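About us

Asen Sandwiches & Deli. Family run, in Rirnthorpe since the market moved. Fresh rolls, hot soup, office lunches, buffets. Open Monday to Saturday, 7 till 3, kitchen shuts half an hour before.

Who we are

Started by Dragica Leka with one fridge, one slicer and a lease on the old key cutting shop at 56 Vurnton Road. Before that she did eleven years in the canteen at the bus depot, so breakfast was always going to be a big part of it. Still is. Queue out the door most mornings by half seven – please have your order ready, it does help!

Asen is the name of Dragica's grandad. People ask. He never made a sandwich in his life as far as we know, but he grew very good peppers, and the roast pepper and white cheese roll is his recipe more or less. Number 47 on the board. Best seller since we opened.

There are nine of us now. Four in the kitchen, three on the counter, two out in the van.

What we make

Everything filled the same morning. Bread comes from De Bruijn bakery over in Vurnton, delivered at 5, white, brown, seeded and a rye on Fridays. Ham is cooked here. So is the beef, the chicken and the onion jam. We buy in the crisps and the drinks and thats about it.

Vegetarian and vegan marked on the board. Gluten free bread on request, but we are a small kitchen with flour everywhere, so not suitable for coeliacs. Sorry. Allergen folder is by the till, just ask for it.

Soup changes daily. Lentil on Mondays whatever happens – we tried dropping it once and had complaints for weeks.

Office lunches and buffets

We deliver to offices, schools, building sites and the odd wedding. Minimum order is six people. Largest so far was 215 for a college open day, which took every tray we own and a few borrowed from the church hall.

Orders in by 3pm the day before please. Ring or call in, emails do get read but not always in time. Free delivery in Rirnthorpe and Vurnton, small charge further out. Baskets and trays are ours, we pick them up the next working day, a quick rinse is apreciated.

A standard working lunch is one and a half rounds each, wrapped, with fruit and something sweet. Wraps, cold pasta and the cheese board are extra. Price list on the menu page, updated 4/27/22. 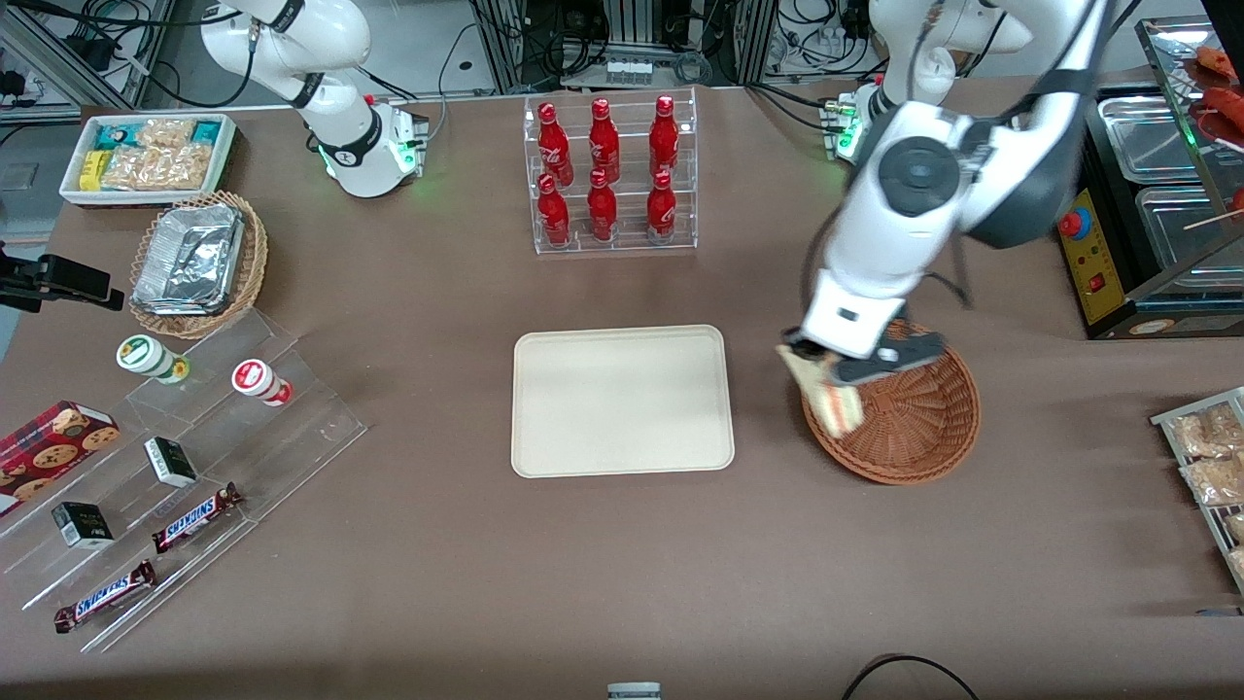
Wrapped sandwich, wicker basket and beige tray.

Find us

Two minutes from the bus station, green door, next to the dry cleaners. Parking is bad, try behind the library. The 69 bus stops right outside. Step free at the front, eight seats inside and a bench out front when its dry.

Jobs

Counter staff wanted, Saturdays, must be 16 or over. Early starts. Drop a note in with your name and number and Dragica will ring you back, usually after the lunch rush.

Closed bank holidays and the last week of August.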